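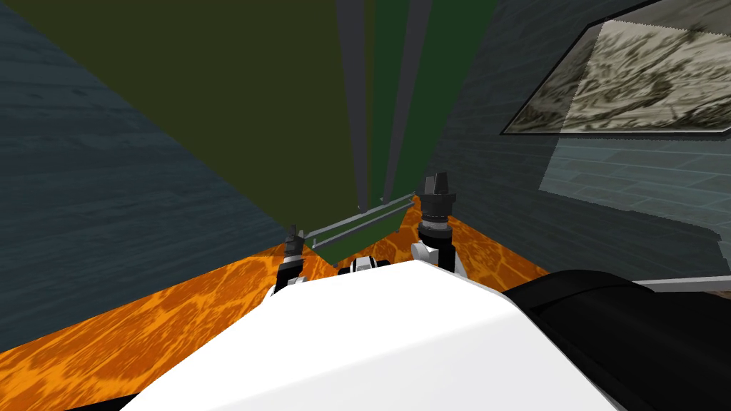 Reading time: 4 minutes

Nellarwood Supported Living
Household Automation Working Group
Minutes of the meeting held at the Promgate office on March 13, 2022

Filed under: Minutes and papers / Working groups

Present: Rehema Koech (Chair), Tomos Kneath (Housing Operations), Irena Piątek (Care Services), Irfan Nugroho (Manurung, technical adviser), Wahyudi Rondonuwu (Manurung, simulation)

1. Minutes of the previous meeting

The minutes were agreed as a true record, with one correction. Under item 4, "laundry room" should read "drying room".

2. Matters arising

Mr Kneath reported that the handles and doors in the Promgate show flat had been measured and the drawings sent to Manurung. The drawing for the airing cupboard had the hinge on the wrong side. A corrected copy has since been issued.

Ms Piątek had asked tenants which chores they would most like help with. The replies put reaching into cupboards, changing bedding and lifting wet washing well ahead of floor cleaning. Several tenants said they already owned a robot vacuum cleaner and did not think much of it.

3. Simulation report (Donix project)

Mr Rondonuwu presented the report on the two-armed robot model. The view circulated with the papers is looking over the top of the robot's white body, with one gripper reaching forward on each side and a light grey rail between them at fingertip height. Green panels rise above the rail.

The Chair asked whether the orange floor had any meaning, as it looked to her like lava. Mr Rondonuwu said that surface patterns and colours were changed between runs so that the software did not come to depend on one kitchen. The plank pattern on the dark walls had been chosen in the same way.

Mr Kneath asked whether the rail was to be read as a handle or as a ledge. Mr Rondonuwu replied that it was hard to tell from a single view, and undertook to label fixtures in future papers.

The Donix software completed 1749 runs in the period, across all tasks. Opening a door by a straight bar handle was the most reliable task. Round knobs were poor. Closing a door fully was worse than opening one, as the model often let go too early and counted the job as done. The group noted that a door left ajar would be a hazard in a narrow flat.

Ms Piątek asked what happened when a cupboard was overfull and something fell out. Objects inside cupboards had not yet been modelled. She asked that this be recorded as a serious gap.

4. Whether a trial in an occupied flat can be supported

Mr Nugroho advised against it for the present. In his view a machine could carry out single steps of a chore under known conditions, and could do so many times over on a workbench or in a stockroom where nothing was moved. A household chore was a chain of such steps, in a room that somebody was living in. The robot would also need more turning space than the Promgate galley kitchens allow.

Ms Piątek agreed. She said that a care worker putting away shopping also notices that the milk has not been touched since Tuesday, and she did not wish to see that part of the visit lost in any costing.

Mr Kneath took a different view on the central store. Moving stacked linen from trolley to shelf was dull, repeated work on a fixed layout, and he considered it a fair test within the year. Mr Nugroho thought it possible with rigid boxes and doubtful with loose linen.

AGREED: that no trial take place in an occupied flat before the group has seen results from the show flat.

AGREED: that Manurung prepare an outline for a store-room trial using boxed items only.

5. Measures for the next report

The group discussed what should count as a finished task. It was agreed that a task is complete only when the door or drawer is shut, the item is where it was asked for, and no person has stepped in. Manurung will report 300 runs for cupboard doors and 300 for drawers, with failures listed by cause. Times are to be given for every run, including those that fail.

Mr Rondonuwu asked that round knobs be left out. This was not agreed, as 7 of the flats at Promgate still have them.

6. Actions

Wahyudi Rondonuwu: add objects inside cupboards to the model; label fixtures in all views.
Irfan Nugroho: outline for the store-room trial, with floor space needed.
Tomos Kneath: measure the store aisles; confirm whether the knobs are due for replacement.
Irena Piątek: short note on what staff observe during routine chores.

7. Any other business

Mr Kneath reminded members that visitor parking at Promgate is now by permit.

8. Next meeting

April, at the Manurung workshop. The Chair will confirm the day by email.

Last updated: April 2022

© Nellarwood Supported Living | Contact the working group | Accessibility | Back to top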